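Kimier lattice laundry basket, green: review
Posted October 30, 2023

So I've had the Kimier basket since early September and I love it far more than a person should love a basket! I bought it on a whim at Valwood when I was in for light bulbs. It was the colour that got me (a proper bright green, like a granny smith) and I figured if it fell apart by Christmas I'd be out a few dollars and no worse off.

It hasn't fallen apart. It gets filled, dragged down the hall, tipped out and filled again, and the rim hasn't cracked or gone wobbly. The lattice sides let air through, which my old canvas hamper never did, and you can see at a glance if there's something dark hiding down the side before you put a white load on. I also like that it's low enough to sit at the back corner of a table while the folding gets done in front of it. Big things do flop over the rim, the orange one especially, but I can live with that. 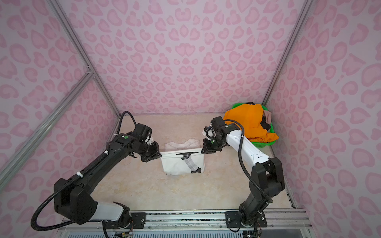
Heikki Heinonen wrote in to say that the Kimier handles dug into his fingers on a full load, and that he went back to his Hinix after 2 weeks. Fair enough, I do notice it on the stairs with wet towels. I've wrapped a bit of old T-shirt around each side and it's much kinder on the hands.

My other discovery has been folding straight out of the basket, one thing at a time, on a smooth hard top. I used to do it all on the bed, where everything sinks and the hems go wonky. Now a white tee gets pinched at the corners, pulled flat and turned in to about the width of the body, and it fits my drawer beautifully. Light tops are lovely for this, by the way, though white on cream can make you hunt for the hem.

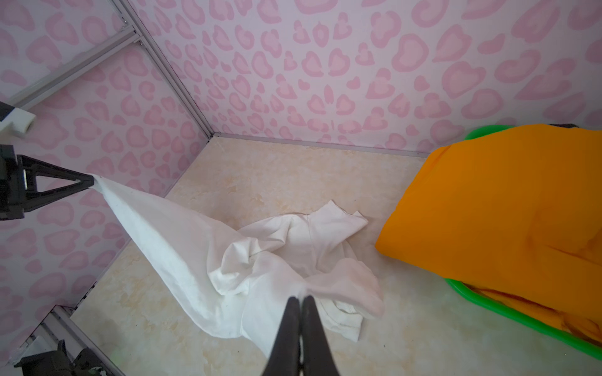
White fabric, still in a heap, with one corner pulled out.

Gripes? The sticker on the bottom took forever to come off, and I wish it came in a smaller size for socks. Otherwise I'm thrilled, and I'm going back for a second one in whatever colour they've got left.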